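Software Readiness Checklist: Contact Wiping Skill, Cell 7
Project: Gimotar
Completed by: Sena Wumbei
Reviewed by: Ankica Dimitrov
Date: 2021-08-13

Scope: control, perception and planning software for wiping a flat polished slab with a gripped sponge. Mechanical and electrical items are on a separate form.

1. Controller build matches release tag
Result: Pass
Comment: Build 121 on the controller and on the planning host.

2. Tool model loaded, including sponge offset
Result: Pass with comment
Comment: The offset is measured to the uncompressed sponge. Compression is left to the force loop. Raquel Leitão wants a separate parameter for sponge thickness - ticket open.
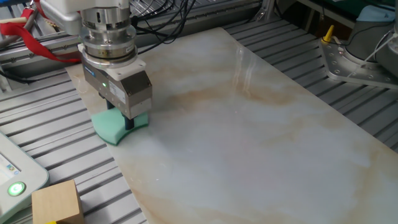
Sponge held between the gripper fingers, flat on the slab.

3. Normal force limit set and enforced in the controller
Result: Pass
Comment: The limit is read from the skill file at load. Editing the file during a run has no effect until reload, as specified.

4. Slab pose estimate
Result: Fail
Comment: Glare on the polished surface leaves holes in the depth data, and the plane fit then takes in points from the slotted table. Fit rejected in 7 of 54 logged trials. Mask the table by height before fitting. Do not widen the inlier threshold to get around this.

5. Slab edges used as path boundary
Result: Pass with comment
Comment: The slab lies at an angle to the table profiles. The planner must use the slab frame and not the table frame. An old config from Ralley still had the table frame as default; removed.

6. Collision model includes second arm base and mounting plate
Result: Pass with comment
Comment: Both present. The small yellow part standing at the corner of the plate is missing from the model. Add as a cylinder with margin.

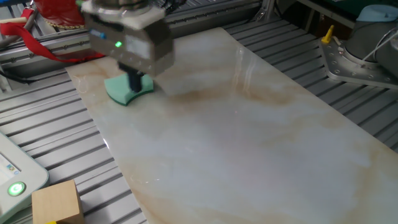 7. Cables and hanging strap
Result: Open
Comment: Flexible items are not modeled. Add a keep-out volume on the red strap side and rerun the approach paths. Assigned to Celeste Rocha.

8. Stop behavior during contact
Result: Pass
Comment: On a stop request the arm holds position. Retract requires a separate command from the operator.

9. Logging
Result: Pass
Comment: Force, pose and planner state share one clock. Log rotation is still manual.

Release status: held for items 4 and 7. Recheck both on the same build.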